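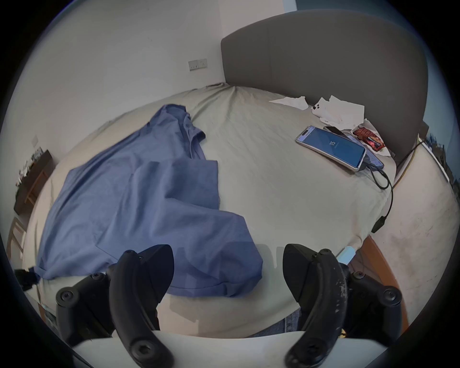
Sep 20, 2024

What a good day! I slept until the sun was all the way across the wall, ate chocolate in bed like a kid at a sleepover, and then got hit by one of those wonderful bursts of energy that come along maybe twice a year. The bedroom is getting done. All of it! I've been saying so since July, when I came back from the lake and dropped my bags in the corner, and today I finally put on some music and got going.

I started with the bed because everything ends up there. Phones, the power bank with its cable trailing off over the side, tissues from this silly cold (almost gone, hooray), the chocolate in its red and brown wrapper. I'd been camping out on that bed for two days and it showed. The power bank has a home now, in the top drawer with the Nusero adapter and the spare earbuds, and the cable is wound up with a hair tie. I love that drawer. I keep opening it just to look.

Then clothes. I pulled everything off the chair and off the hook on the door and went through it piece by piece. Svitlana Kravets taught me to fold shirts years ago when we shared the apartment on Kisberg Street – face down, sleeves in, up from the bottom, flip – and I can still hear her telling me to smooth it with my whole arm and quit patting it. My blue cotton one is the worst of the bunch. It's so soft it slides out of any shape you put it in, and it's my favorite thing I own, so of course it gets the most practice. I must have folded it three times before I liked it. I bought it at Stetsiuk's closing sale and I wish I'd bought two!

The donation bag has 14 things in it. Fourteen! Among them the itchy green sweater, the pants I kept for painting and never painted in, and that jacket with the zipper that bites. Felt great. I want to drop it off before I start having second thoughts about the jacket.

I called Svitlana when I stopped for tea and she laughed at me for a solid minute, then asked if I'd come do her closet next. I said yes before she'd finished asking. She's got that long rail from Wonix that holds up to three winters' worth of coats, as she puts it, and I've been itching to get at it for ages. We're going to make soup and do it properly.

Back upstairs after that, to the duvet. Mine is the big light one, all warm and puffy, and it will not lie flat for anybody. I shook it and tugged at it and the creases just moved somewhere else. I don't mind. A bed that looks a bit rumpled is a bed I want to get into, and against the gray headboard it looks so cozy anyway.

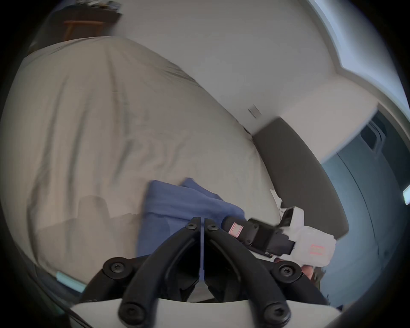

Still to do

Wash the pillowcases, and the curtains if I'm feeling brave.

Find the lid for the blue box. It was under the bed in July, I'd swear to it.

More tissues! Also dishwasher salt and onions for the soup.

Ask Svitlana if she wants the green sweater before it goes. She runs cold and itchy wool has never bothered her.

Move the lamp to the other side so I can read without leaning. Going to try that right now, before bed.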